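From: Margit Deák
To: latholm-homebrew list
Date: 9th March
Subject: Re: [latholm-homebrew] Leasing the Jakab building for a shared taproom

On the taproom lease, Erkum wrote:

> I've been through the numbers again and I think we can do it. The
> Jakab building has a floor drain already, the landlord will give us
> the first month free, and Tultico will sell us a used 200 gallon
> brewhouse if we put money down by October. We have 60 members. If
> each one puts in $100 a month we cover rent before we pour a single
> pint. Everything we sell over the bar is gravy. People in this
> neighborhood are dying for a place to drink decent beer. Who's in?

I'm not in yet, and I'd like to say why before this turns into a show of hands.

Sixty members is the number on the list. I have been to most of the meetings since we moved to the back of the bakery and I have never had trouble finding a chair. Plenty of those addresses belong to people who took one class, made one batch of brown ale, and gave the kettle to a brother-in-law. I would want to see signed pledges before I did any multiplying with that number. And $100 a month is a lot to ask of somebody who joined to trade yeast.

Then the floor drain. I went and looked at it. It's one drain, in the corner by the back door, and the floor slopes away from it. Anybody who has boiled over in a garage knows what that means. Cutting the slab for a trench drain is real money and I don't see a line for it. I don't see one for glycol either, or for the walk-in, or for the second restroom the county is going to want once we put stools in. 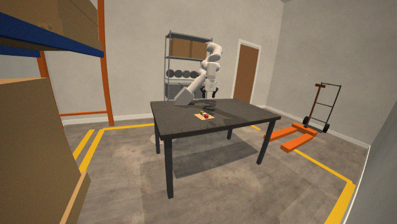 Can we pour homebrew for paying customers while the license is pending? Once money changes hands it's a sale, and homebrew made at home can't be sold at all, so until the license is on the wall we'd have an expensive room with no beer in it.

That goes for "free pint with a $5 donation" as well. I know someone will suggest it. I'd rather not have my name on the lease when an inspector asks how the donation jar works.

About the Tultico system. I wrote to them and asked for the serial plate, the pressure test on the jacketed tanks, and the name of whoever ran it last. I got back a brochure. The brochure is for the new model. Maybe the used one is a bargain, but I've bought a used car off a brochure's worth of information and I rode the bus most of that winter. If we want to go further, two of us should drive out there, fill the thing with water, and heat it. If they won't allow that, I think we have our answer.

Also, who is brewing? On my setup a brew day runs six hours with cleanup and I'm no use to anyone that evening. A 200 gallon batch isn't that times forty, but it isn't a hobby either. Erkum, you work nights. I have the shop. Somebody has to be there when the grain shows up, and somebody has to be there when the keg cooler quits at closing time.

The one figure I did check is the rent. The listing I was sent has the space at $942 a week. Your sheet has it at $942 a month. One of those is a typo, and I have a feeling which. Please get it from the landlord in writing, along with who pays for the roof.

"People are dying for a place to drink decent beer" may well be so. The place on the corner had four good taps and closed in October. I drank there, and I remember what it looked like before the weekend crowd came in, which was me and the bartender.

What I would go along with is smaller. Rent the bakery space for one more evening a month, buy a decent jockey box, and ask a licensed brewery whether they'd put one of our recipes on as a guest tap. They do the paperwork and we find out if strangers will pay for Erkum's rye. If it sells out a few times I'll come to the next meeting in a better mood and bring the spreadsheet myself.

I still have the club's refractometer, by the way. It reads a little high.

Margit

--
latholm-homebrew mailing list
To unsubscribe, send a message with the word unsubscribe in the subject line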